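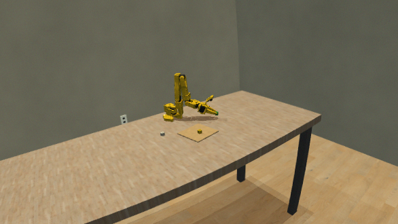 Counting Boats: What Do Patrol Numbers in a Disputed Strait Tell Us?

Student project report by Ga-eun Kwak and Dineo Shezi

Search this site Go

1. Why we picked this

Every few months a ministry puts out a number for "hostile approaches" by foreign fishing fleets, and every few months the papers print it as if it explained itself. We wanted to know what gets counted. For this report we used the Rotitz Strait, a made-up waterway from our regional security seminar, with two coastal states that both claim the fishing grounds around Wovar Reef.

2. What we did

The seminar packet gives a log of 1,153 radio warnings issued by one side's coast guard. We read all of them over two months and sorted them by hand. A single trawler that wandered in and out of the line during one night could produce five warnings. In the official summary those became five approaches.

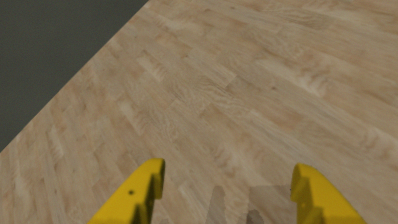
We also found 38 entries with no vessel name and no position. Dineo wanted to drop them. Ga-eun thought dropping them would be doing the same thing we were complaining about, so we kept them in a column of their own.

The other side's figures are no better. Its Jomow district office reports only the boats it boarded, so a quiet month may just mean bad weather or a patrol ship in dry dock.
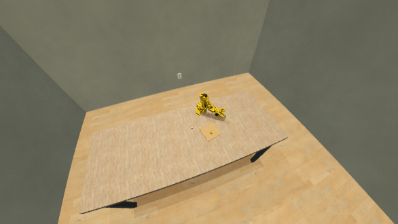
3. What we think it shows

Less than we hoped. In August the warnings went up sharply, and the summary calls this "a deliberate campaign." It was also the month the coast guard began sending patrols out 30 miles farther. More ships looking will hear more boats. There may have been a campaign as well, but the log can't settle it.

4. Problems with our own work

We both sorted entries, and we disagreed on what counts as a repeat warning. We also had no fishing catch data, which might have explained some of the traffic.

Filed under: Student Projects, Maritime Disputes

Contact us | Back to top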